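About Pesance

Pesance is a small language school for adults. We teach English and Spanish in the evening and on Saturday morning, in two rooms on the second floor of the Uren building, over the bakery. The entrance is on the side street, and the bell with our name is the second from the top.

The school was opened by Marleny Mamani and Fadi Issa. They met as students in the same English course, when both were new in the city and worked during the day. The course was good but it was very fast, and many people left it before November. Marleny was a teacher in her country before. She began to help some of the others after class, first at her kitchen table and later in a room which the Najafi grocery store lent to us on Sundays. When the group became 13 persons the room was too small, and so we looked for our own place.

Our students

Most of our students have a job and a family, and they come to us tired. We know this and we plan the lessons for it. A lesson is 100 minutes with a pause in the middle, and there is tea. We do not give long homework. We ask for 30 minutes in the week, and the teacher will tell you exactly what to do in them.

A group has never more than nine students. If a group is full we write your name on the list and call you when a place is free. Please do not be sad if it takes some weeks.

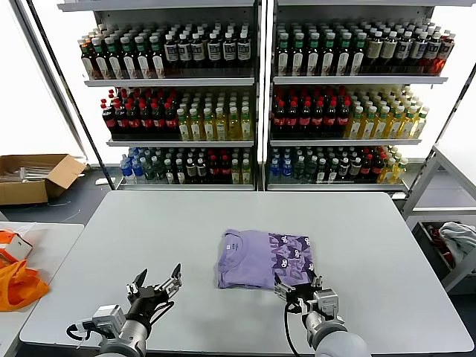 Folded T-shirt with cat faces, and the drinks shelves behind.

How we teach

We begin with speaking. In the first month you will learn to talk on the telephone, to ask for a different day at work, to explain a pain to a doctor and to return a thing to a store. Grammar comes also, but a little later, and always with sentences that you already used. Our teachers correct you, but they wait until you have finished what you want to say.

Naveed Shaikh teaches the beginners in English. Yasir Khokhar has the middle groups and the preparation for the citizenship interview. Marleny teaches all the Spanish groups, and on Saturday she has the reading circle, where we read one short story in a month and discuss it very slowly. The reading circle is free for every student of the school, also for former students.

Our course book for beginners is called Stistden. We wrote it ourselves, because the books we could buy were full of airports and hotels, and our students asked for words for the house, the kitchen, the clothes and the bus. It is now in the third version. There are still mistakes in chapter six and we are thankful when you show them to us.

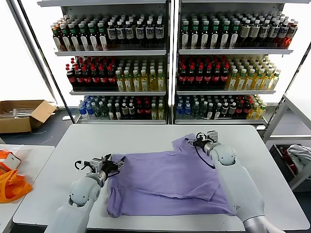

Lavender T-shirt on the white table.

Prices and office

You pay for each course in two parts, the first before the course begins and the second in the middle. If you lose your job during the course, please speak with Fadi. He takes care of the office and he will find a solution with you. Books are included in the price.

Before the first course we make a short talk with every new student to find the right group. It is not a test and you do not need to prepare anything.

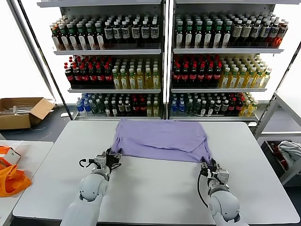
Aqeel Rana answers the telephone and the e-mails in the afternoon. He speaks English, Urdu and a little Spanish, which he learned in our own evening group. If he does not answer, he is probably at the copy machine, so please leave a message with your name and number and he will call you back on the same day.

The next open evening is on Thu 17 June. You can see the rooms, meet the teachers and sit in a lesson of the beginners. Children are welcome, and there is a corner with books for them.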